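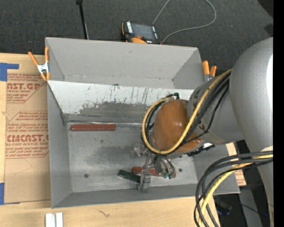
**Ticket: label export drops rows / duplicate shelf codes**
Status: open, then closed, then open again, now closed (please stay closed)

Hi Afshin, me again! I know you said to keep everything in one ticket, so I'm adding to this as I go and you can skip down to the bits in bold if you're in a hurry.

**What's wrong**

I'm moving our parts inventory from the old spreadsheet into Storkel. The spreadsheet has 1,224 rows. I import it, I get the cheerful green "Import complete" banner, and then the item list says 900. No error, no warning, no list of skipped rows. I did it twice to make sure I hadn't grabbed the wrong file (I had, the first time, but the second time it was the right one and I still got 900).

Setup, before you ask:

- Storkel desktop, the April update
- Windows laptop, the older one from the Brurnevcombe office
- CSV saved out of the spreadsheet, comma separated, UTF-8
- Labels go to the Sison printer over USB

**Try 1: blank rows**

You suggested blank rows in the middle of the file. Good thought, and there were a few, mostly where I'd left gaps between the hinges and the drawer slides so I could read the thing. Took them all out, imported again. 900. Those gaps weren't in my row count anyway, so I don't know why I got my hopes up.

**Try 2: weird characters**

Went through the description column hunting for curly quotes and inch marks. Oh boy, are there inch marks. Every screw I've ever entered has one! I swapped them all for "in" with find and replace, which also turned one of the notes into complete nonsense, but I fixed that by hand. Imported again and got 900.

At this point it was 11:40 at night and I went to bed.

**Try 3: a smaller file**

Your idea of cutting the file down was the useful one. I made a CSV with just the first 70 rows and all 70 came in. Then I took 70 from the bottom of the sheet and those came in too. So the rows themselves seemed fine, and I got a bit giddy and thought maybe it was a size limit. I pasted the full sheet back together and, yep, 900 on the nose. Such a round number! I was ready to write you a very smug message.

Then I looked at which rows were missing, and they weren't the last ones. They were sprinkled all through the list, so a limit didn't make any sense.

**What it was**

Shelf codes. The spreadsheet has codes like A-05 and A-5, and over the years I've used both, sometimes for two totally different shelves (I know, I know). Storkel strips the leading zero on import, decides the two codes are the same spot, and if the part name matches as well it treats the second row as a repeat and quietly drops it. So all my wood screws in A-05 went in and all my wood screws in A-5 vanished. The 900 was pure coincidence and I'm still a little annoyed at it.

**What I did**

1. Made a backup of the database first. You'd be proud.
2. Added a column to the sheet that gives every shelf a new code with no zeros in front, so A-5 is A-5 and the old A-05 is now AA-5.
3. Searched for leftovers by sorting on the code column and scrolling. Found 5 I'd missed.
4. Emptied the item list and imported the whole file fresh.

1,224 items. I cheered out loud.

**Reopened: labels**

Sorry! Two hours later the labels came out with the old codes on them. The list on screen was right, the preview was right, and the printer spat out A-05 like nothing had happened. I restarted Storkel and got the same thing. I unplugged the printer and plugged it back in (same again, plus it ate a label).

It was the template. I'd built it months ago from the Plalov sample pack, and the code field in there was plain text I must have typed in while testing, never linked to the item record. Deleted the text box, dropped in the shelf code field, saved it under a new name, printed one. AA-5! Lovely.

**Still on my wish list**

Could somebody put in a "rows skipped" count after an import? Even one line would have saved me two evenings. And a checkbox for keeping leading zeros would be great, though I'm over my zeros now and won't be going back.

I'm closing this one. The old labels are peeling off slowly with a hair dryer and I've got a whole wall of AA shelves left to stick, so if something else turns up I'll start a new ticket and put your name on it.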